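報道関係各位

Tositz、折りたたみテーブルと食器のセット「Yule」を11月に発売
単身者や小さな住まいの食事まわりを一式で

生活用品の企画・販売を行うTositz(代表:ベアトリス・カリーリョ)は、折りたたみテーブルと食器を組み合わせた新セット「Yule」を11月に発売します。価格は1,529クローネ(税込)です。発売に先立ち、4月27日から自社店舗「Skutari」で展示と予約受付を始めました。

■開発の背景
当社が昨年実施した購入者アンケートでは、1,061人から回答を得ました。自由記述で目立ったのは、引っ越し直後に食卓と食器を別々に探すのが負担だという声でした。また、食事のときだけテーブルを出し、終われば床を広く使いたいという要望も多く寄せられました。

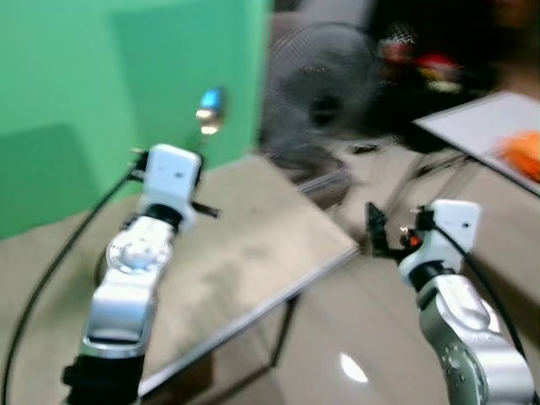

天板の色は展示期間中に来場者の意見を聞き、最終仕様を決定します。商品企画担当のセルジオ・ラマーリョは「部屋の床や壁の色によって、天板の見え方はかなり変わります。店頭で実物を見て選んでいただきたい」と話しています。

■セットの内容
テーブル1台に、皿、ボウル、カップ、フォーク、スプーンを各2点組み合わせます。食器は単品での追加購入にも対応します。初回の販売数は400セットで、予約分から順に発送します。

■展示について
店内では、白い天板に黒い金属フレームの折りたたみテーブルを使い、一人分の食卓を再現しています。オレンジ色の皿に同系色のボウルを重ね、グレーのカップと銀色のフォークを添えました。配膳を担当したナイマ・ヘルミーは、色の強い食器を中央に寄せ、ほかは落ち着いた色にまとめたとしています。

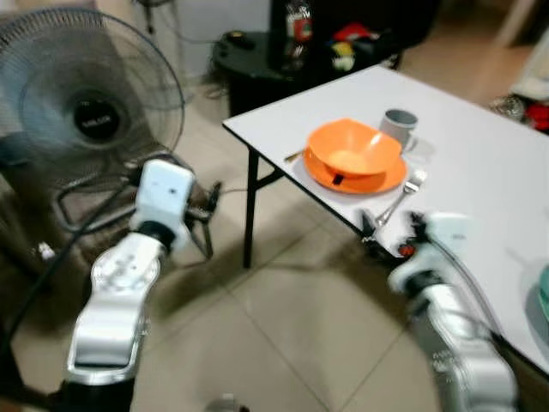 最終更新日:5月9日

展示品の食器は手に取ってご覧いただけます。テーブルの開閉を試したい方は、店舗スタッフにお声がけください。予約は店頭のみで受け付け、お一人様1セットまでとします。配送地域は当面、Rurkia市内に限ります。

■本件に関するお問い合わせ
Tositz 広報担当:ラウリンダ・クーニャ
取材・撮影のご希望は、前日までに広報担当へご連絡ください。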